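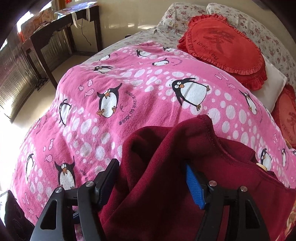 A hand-held gripper closed on a maroon fleece, on a bed with a penguin blanket. The right finger carries a blue ridged pad.

The pad is the part worth arguing about

By Bohumila Tóth
October 6, 2021

Every few months I am sent a brochure that promises me a gripper needing no maintenance. The last one came from Umance, and it used the phrase "fit and forget" twice on one page. I have looked after grippers for a living long enough to know who does the forgetting. It is whoever bought the thing, and they go on forgetting until the shirts start landing on the floor.

My quarrel is with the way we talk about upkeep. When a folding cell at the Plosov laundry began dropping garments last year, the first meeting was about software. So was the second. Someone wanted a new model, someone else wanted 500 more recordings of people picking up jumpers with the hand tool. I asked when the pads had last been changed and was told that this was a detail. The recordings were ordered. The pads on the hand tools had gone as smooth as a bar of soap, so what they bought was 500 more examples of a person squeezing harder than they ought to need to.

Look at what a pad has to do. A fleece has pile, and pile sheds. The ridges fill up with lint, and once they are full you are holding cloth with cloth. Wiping the face with a rag pushes the fluff further down. A stiff nylon brush run along the ridges gets it out, and it takes less time than making tea. I have yet to see this written in a manual. The Umance one gives a page to the carrying case.

Then there are the bolts. People love to tighten a bolt. It feels like work, and it can be ticked off on a sheet. At Plosov the sheet said "check all fixings" each morning, so each morning a different person gave every screw a bit more of a turn, until one finger was clamped so hard it no longer moved freely on its pivot. I replaced two stripped threads before anybody agreed to buy a torque driver. Put a line of paint across the head and on to the frame, leave it alone, and look at the line. If it has not broken, put the spanner down.

I can hear the reply from the sales side, because Akyol's man gave it to me over a very bad lunch: modern systems learn to make up for wear. Perhaps some do, up to a point. I would like to see the point marked on a graph. A system that quietly copes with a worn pad is also hiding a worn pad, and I would sooner have the dropped sleeve in week two than the stopped line in November.

Sorgate, to be fair to them, sells pads that come off with one screw and charges a sane price for them. They also tell you to change them after 3569 cycles, a figure so exact that I rang up to ask where it came from. Someone was going to call me back. Ours have been good for far more than that on cotton and far fewer on fleece, and a number that takes no notice of the cloth is no use to me.

So my advice to anyone setting up a cell this winter is dull and cheap. Buy the brush. Keep spare pads in a drawer near the machine, where the night shift can reach them without a key. Fit both sides on the same day and write the day on the back in marker. And when the next meeting opens with a slide about the model, ask to see the fingers first.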